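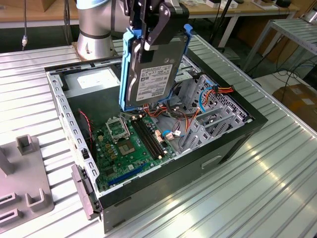

Wevine wanted to know in January whether old office towers were worth the bother at all, and would we please say so plainly in the next report.

Well -- yes, they are! The Ondton workshop has had 617 machines through the door since your grant came in, and I've grown very fond of the ones where the hard drive sits in a plastic caddy (blue, on the one on the bench) because you don't have to hunt for four tiny screws. We do the inside work with the case lying on its side, so the board and all the cables are easy to get at.

Graser is sending power supplies again, up to 16 a month, and that's cleared most of the backlog. Memory is still the sticking point. We've spent a bit over budget on it and I'd like to move the Pan money across if you're happy with that -- it's only sitting there. The building dates from 1957 and so, I think, do the sockets, but we now have 2 new ones by the bench.

Spending sheet to follow.

Jun 20, 2021

Print this page | E-mail this page

Comments

Do you take laptops as well?

Got one of your towers for my mum, she's delighted with it. Bit noisy on start-up but fine after.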